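Duvet keeps bunching up inside the cover and the pillows go flat, what am I doing wrong?

Asked 7th June in Bedroom and Linens
2 answers

Hi all, first time posting in this part of the site, I'm usually over in the garden section complaining about slugs. I bought a new duvet and cover in the spring when we moved the big bed into the back room, and I cannot get the two of them to stay together. I put the cover on, shake it out, it looks lovely, and by the second night all the filling has slid down to the foot end and I'm lying under two layers of cotton with nothing in between. My other half sleeps through anything so I get no sympathy there.

The duvet is a Gilent, the queen size one with the stitched squares. The cover came from the Abou Zeid shop, the one by the old post office, and it doesn't have any ties in the corners. I did look! I turned it all the way inside out and went round every seam. It closes with buttons along the bottom, and one of those has already come off.

Second thing, while I'm here. The pillows. They came as a set with the duvet and they've gone sort of slumpy, thick at one end and thin at the other. Can they go in the machine or will I end up with a bag of lumps? The label has washed out on one and says "see packaging" on the other, which I threw away, of course.

I don't want to spend a fortune. I've seen duvet clips for sale but the reviews are all over the place (one woman said they dug into her feet all night). Any ideas welcome, and sorry for the long post.

Answer 1 (accepted)

Oh I feel this one, I fought with ours for nearly a whole winter before I sorted it out!

First thing, measure both. I mean lay the duvet flat on the floor and put a tape across it, don't trust the packet. Mine was sold as the same size as the cover and was a good bit narrower, and once there's spare room in there it will travel. If yours is smaller than the cover you can take in the side seam of the cover by hand in an evening. Doesn't have to be pretty, it's on the inside.

If the sizes match, sew in ties. Cotton tape, the plain stuff from any sewing counter (I used Boltton because that's what they had). Cut it into pieces about as long as your hand, fold each one in half and stitch the fold to the inside corner of the cover. Then sew a little loop on each corner of the duvet, going through the edge binding only so you don't poke a hole where the filling is. Tie a bow, not a knot. I did knots the first time and had to cut them off on wash day, which made me say some things.

I'd put a tie halfway down each long side too. The corners alone were fine for us until September, when we swapped to the heavier duvet and the middle started sagging again.

For getting the cover on, I do it inside out with my arms up to the shoulder. Grab the two far corners from inside the cover, pinch the duvet corners through the cloth, and flip the whole thing over. Then I go back and pull the foot end straight before buttoning. It used to take me ages and now I can do it with the radio on and not miss the news.

Pillows: depends what's inside. If it's polyester, wash them two at a time so the drum balances, warm water, not much soap, then an extra rinse. Dry on low, and stop every so often to pull the lumps apart with your fingers. If it's foam, don't put it in the machine at all. Wash the pillowcase and air the foam by a window.

A few from our back bedroom, beige bits and the patterned white duvet: 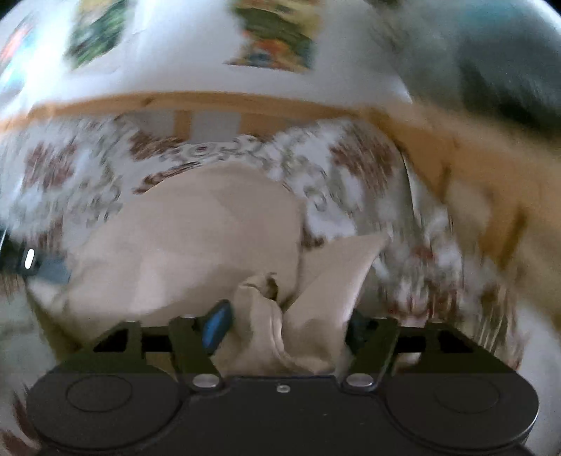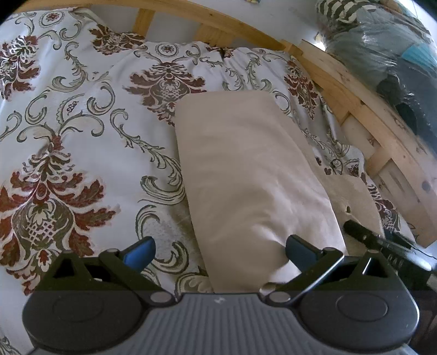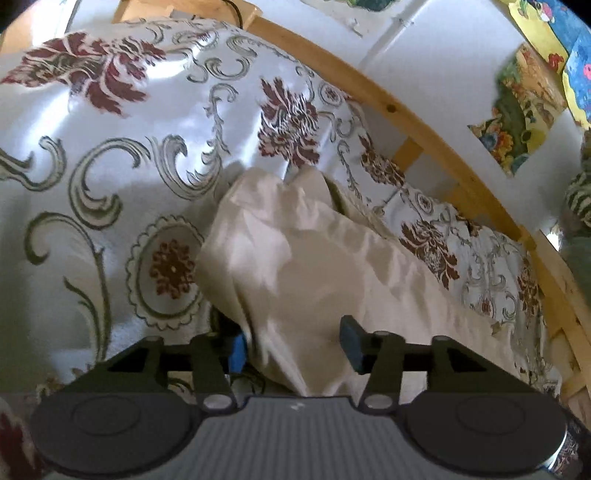 One more thing on the buttons. If one's come off already then the rest were probably put on by the same lazy machine, so go over all of them now with doubled thread while you've got the needle out. I ended up using odd buttons from the tin and I quite like it. And fold a pillow in half and let go before you bother washing it. If it just lies there folded, it's done, and washing won't bring it back. Ours went to the dog.

Answer 2

just buy the clips. got the Plillirlow ones and never felt them once, maybe she had them on upside down. also dont use fabric softener on the cover, makes it slippery

Comment from the asker

Thank you both! Measured it last night and the duvet IS narrower than the cover, by the width of my hand, so I'm taking the seam in this weekend and then doing ties. The pillows failed the folding test, both of them. We don't have a dog but the cat has been informed. Will try skipping the softener too, I've been using loads.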